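How to test a robot arm at your workplace before you agree to it

If your manager has come back from a sales visit talking about an arm that will sort the cutlery, read this before the trial starts. I have sat through three of these trials in canteen kitchens, two at Okenwood and one at Grostov, and the vendor set the terms every time. You can set some of them yourselves.

Step 1. Write down the job as it is done now

Leave the job title out of it and follow one person through a shift. At Okenwood the job was listed as "cutlery return." What Umut Güneş did in a morning was sort spoons and forks, pull out the bent ones, scrape off dried egg, answer the delivery door and tell the cook when the soup bowls were running low. The arm was being bought for the first item on that list. The savings were worked out on all of it.

Step 2. Ask what was simulated and what was real

Most of what you'll be shown at first is a computer simulation. That's a fair way to develop a machine and a poor way to judge one. Ask for the two sets of results on separate sheets. If the salesperson says "in testing," ask which kind.

Step 3. Pick the hard case

A lone spoon on a bare counter is where everyone begins, and I have no quarrel with that. Just don't let the trial end there. Your spoons come in a gray tub, wet, stacked inside each other.

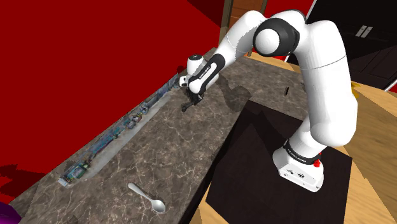 Does a good result in simulation mean the arm will work in our kitchen?

It tells you the software can manage the version of the job somebody built for it. Your lighting, your water and your mix of cutlery may be missing from that version, so treat the result as permission to run a trial on site and nothing more.

Step 4. Run your own count

Use 200 pieces from a normal lunch, straight from the tub. Have someone from the floor keep the tally. Record:

- pieces placed correctly
- pieces dropped or put in the wrong bin
- every time a person had to step in, and for how long

That last line is the one vendors leave off. At Grostov a coworker stood by the arm for about 6 hours of the first day, and the report called the run unattended.

Do it again in the second week, at 2 p.m. when the tubs are at their worst. Sarmiento, who supplied the Grostov arm, objected to this. We did it anyway.

Step 5. Find out who clears the jams

Someone will. Get the name of the post, the training and the pay grade in writing before the arm is bolted down. If the answer is "the team will pick it up," the work has been added to yours for free.

Step 6. Settle the hours

Ask directly whether shifts will be cut, and when. We were told in May that hours were safe, and the new rota had a morning missing. A promise with no end date isn't worth much, so ask for one.

Step 7. Agree on how it stops

I mean the trial as well as the machine. Everyone on shift should know where the stop button is and be allowed to use it without asking. The trial needs a failing score too, set ahead of time. Ours at Okenwood didn't have one, and it was extended twice.

The tally sheet we used is in the Bindideo folder. Change the headings to suit your own job.

Contact | Copyright Bindideo workplace notes | Back to top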